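Menero Bench Kit – data card for the bag packing set

Menero is a two-arm desktop kit sold by Trosisholm. It comes with both arms, the rail, the control boards and cameras for the wrists. This card covers the packing recordings that are delivered with the kit, so that a buyer can train a first policy before recording their own.

Contents: 1,046 episodes, of which 253 are kept apart for testing. The task is to put bakery items into a paper bag. Setup and operators: Wilfredo Dizon and Rodrigo Zabala, at our Tagle workshop. 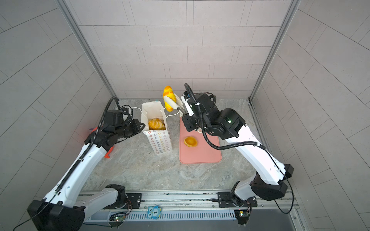
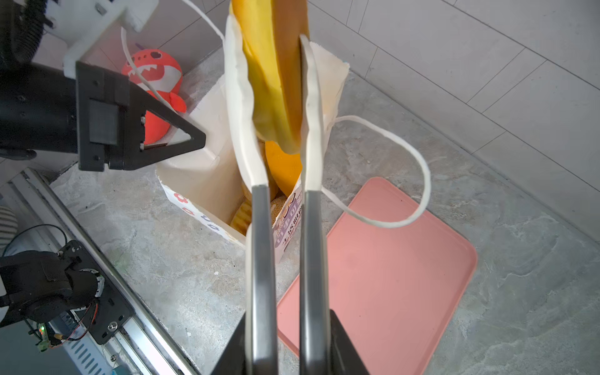 Bag packing task, fixed camera (first) and wrist camera (second).

Known limits

Paper bags are difficult for this gripper. The rim folds easily, and the string handle can catch on a finger. Episodes where this happened are marked "snag" in the notes column – please do not delete them without checking, some finish correctly.

Lighting is the same in all episodes. Buyers with a darker room should record 100 more of their own; 300 is better.

Both arms must be calibrated again after moving the rail. The older Morton controller can play the files but does not read the gripper force values.

License: free for kit owners, also for commercial use. Resale of the recordings is not permitted.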